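Skondow Sun Sweater

A knitted pullover from Fesport in a melange yarn of brown and gray, with beige mixed through. The streaks fall differently from one piece to the next, and the sleeves can come out darker than the body. Yellow sun motifs are placed on the sleeve and the body, each with a swirled center and short separate rays. The collar is wide, rounded and ribbed, and the cuffs are ribbed to match.

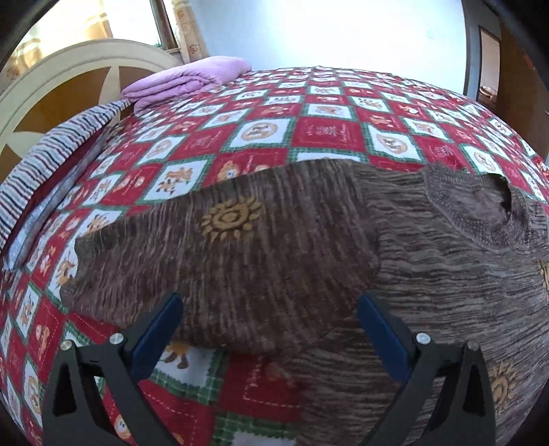 The fit is relaxed. If you are between two sizes, take the smaller one. Sizes run from S to XL. The Skondow goes over a T-shirt or a thin shirt without pulling at the shoulders.

Care: hand wash cool, inside out. Press the water out in a towel and dry flat. Do not hang it wet, as the sleeves will stretch. Small pills can be taken off with a sweater comb.

Price: $99
Ships in 3 business days
Limit 2 per order
Returns accepted unworn with tags attached

The same yarn is used in the Bratu cardigan and the Mustwood scarf. The cardigan has no motifs. The scarf is out of stock and will be back in June.

Page updated March 2, 2019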